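# Trying out the Pilo hand-held gripper kit for cloth folding

Wanda Iwasaki and Eusebio Pacheco
Project report, robotics elective

## What we set out to do

Our group was asked to pick a commercial kit and decide if the department should buy it for next year's students. We picked the Pilo, a pair of hand-held grippers sold by Zistine for recording demonstrations. The loan set came in November and we had it for 3 weeks.

We tested one job only, folding cloth. Soft items are hard to grip and change shape all the time, so we thought they would show the weak points of the kit quickly.

## Setup

The kit comes as two grippers, two cables, a power unit and a license for the Edau recording software. Installing Edau took most of an afternoon - the manual skips the step where you set the port for each hand, and we had left and right swapped until Eusebio traced the cables back.

We kept the procedure the same for each trial:

1. Lay the cloth near the center of the table.
2. Start recording in Edau.
3. Take one corner in each gripper and fold.
4. Let go, back the hands off, stop recording.
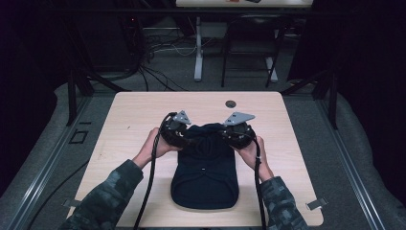
Grip strength was good. Once a corner was between the fingers it rarely slipped, even with thicker fabric. Picking up a single layer was the harder part. On thin cotton the fingers tended to close on nothing or take two layers together, and we had to go back for a second try.

The cables were the main complaint from both of us. They pull a little on the wrist when you turn your hand, and on wide folds they drag over the table. Wanda ended up routing hers to the outside, and that helped.

## Results

We recorded 40 trials and split them between us. In 9 of them the fold had to be restarted. Another 7 had gaps in the recording and could not be used, all from the same session, before we updated Edau. After the update we had no more gaps.

Our hands got tired sooner than we expected. We started taking a break after each set, and Wanda's later folds were neater than her early ones, though part of that is practice.

## Would we buy it?

Yes, with conditions. The grippers are solid and a new student can learn them in one lab period. We would ask Zistine for longer cables and softer finger pads before ordering. The Sánchez kit was the other option on our list, but we could not get a loan unit in time, so we can't compare the two.

Still to do: repeat the thin cotton trials with rubber tape on the fingers, and write a one-page port setup sheet for the next group.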